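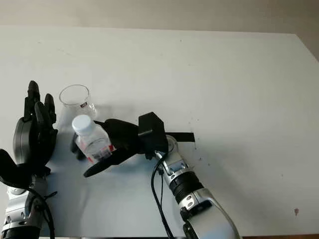 4.2 Trim behaviour during flap extension

The second set of sorties looked at how pilots re-trim a simulated single-seat aircraft when the flaps come down. All flights used the Tokby flight model with the default joystick curve and a centred rudder. We recorded 227 approaches by 22 pilots, each starting in level flight with the gear up. Pinheiro and Calado had earlier modelled the pitch change as a single step at full flap. Our logs don't support that. Most of the nose-up moment arrives in the first part of the travel, and pilots begin to push forward well before the flaps stop moving.
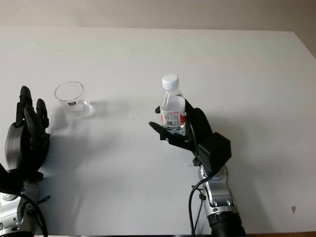

Why not let the simulator trim the aircraft automatically? Automatic trim hides the stick force we wanted to measure, so it was switched off for every approach.

Pilots who used a trim wheel made fewer corrections than those with trim on a hat switch -- the wheel allows small inputs, while the switch moves in fixed steps. The elevator traces for both groups are plotted in Figure 3 of the appendix. Approaches in which the pilot changed power during flap travel were kept in the set but flagged, as throttle also moves the nose.
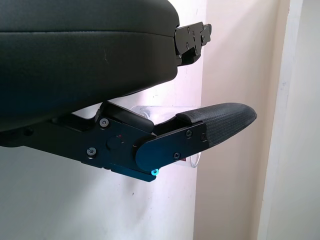
The flagged approaches made up 70 of the total. Leaving them out lowered the spread in stick position but did not change the order of the two groups. Fikre suggested repeating the test with a slower flap motor, and those flights are treated in Section 4.3.

We use cookies to remember your reading settings. Accept | Manage
Contact the editors | Copyright the authors | Back to top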